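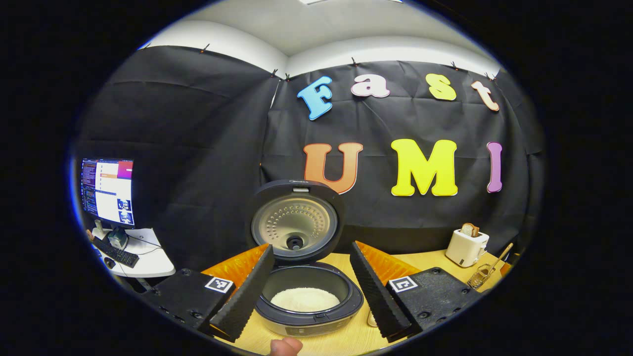 **Foam pads on the hand-held gripper – how often do you change yours?**

**teddale_bench** – 2025-07-03

Hello all. I look after the hand-held gripper at Teddale, the one with black ridged foam on both fingers and the orange backing behind. We're doing the rice cooker at the moment, with the toaster next to it, and I'm wondering about the foam. After 319 runs the ridges feel softer near the tips (to my thumb, anyway!) and the lid has started slipping now and then. Do you swap both pads together, or only the tired one?

**Dusia54**

Both, always! I did just the left one back in December and spent a whole afternoon wondering why everything I picked up came out slightly crooked. Peel slowly, clean the old glue off the backing, and leave the new pads overnight if you can bear to wait.

**alarcón_m**

I'd go gently on this, with respect to Dusia. Foam isn't cheap and I've had pads last up to 8 weeks. Before you peel anything, check that the fingers close evenly. Ours at Turken had a loose screw on one base and we blamed the foam for ages.

**Dusia54**

Fair point about the screw, but soft tips are soft tips, and I still wouldn't run a new pad against an old one.

**Elīna Laur**

Lovely to see another rice cooker bench – they're fiddly things, those lids. Whichever way you go, give the square tags on the bases a wipe with a dry cloth while you're there, and keep your fingers off them when you press the new foam down. I redo our calibration after every pad change, 3 slow open-and-close passes, and then try the lid again.

**teddale_bench**

Thank you, all of you. I'll check the screws first and order a pair of pads anyway. Does anyone cut their own from sheet, or is that asking for trouble?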